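Student Project Report
Household Waste Water and the Cost of Cleaning Floors in Teta
Submitted by Naima El Khatib, 14 Feb 2004

1. Introduction

Teta is a small town in the dry part of our district, and water is sold there by the tank in summer. In my project I wanted to learn how much of this water goes to washing floors, and if a part of it can be used a second time. Most houses in the town have tiled floors, so the question touches almost every family.
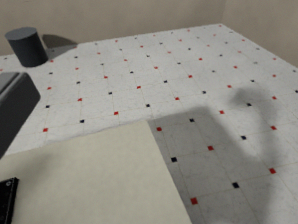
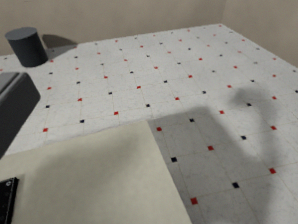

Fig. 1 and 2. Pale tiled floor and beige-brown walls, computer renderings.

2. Method

I visited 17 households in the Bralel quarter. In each house I asked the person who does the cleaning to keep a paper sheet for 27 days. On the sheet they wrote every floor washing and the number of buckets. The bucket was the same for all houses, and I marked a line inside it at 7 liters, so that nobody had to guess. I am thankful to the Adstead hardware shop, which lent the buckets without payment.

Two families stopped before the end. I did not use their sheets in the totals.

3. Results

The remaining families used 3034 liters together for floors in the period of the study. The differences between the houses were bigger than I expected. Families with small children washed more often, but they did not always use more water, as some of them cleaned only the kitchen and the entrance. The biggest use was in houses where the floor is rinsed with clean water after the soap. One mother told me that her floor feels sticky if she does not rinse it, and she has tried three kinds of soap.

After washing, most people throw the water in the street drain. Four families pour it in the toilet, and one uses the rinse water for a fig tree in the yard. The tree is healthy, but I can not say from one tree that the practice is safe.

4. Problems

Some sheets were filled in with the same pen on one evening, so I suspect a few numbers come from memory. Also I did the study in the cool season. In summer there is more dust, and the result would be probably higher.

5. Further work

In March I would like to repeat the count with the same families and ask half of them to keep the rinse water for the first wash of the next day. My teacher suggested also to measure the soap, which I forgot to do this time.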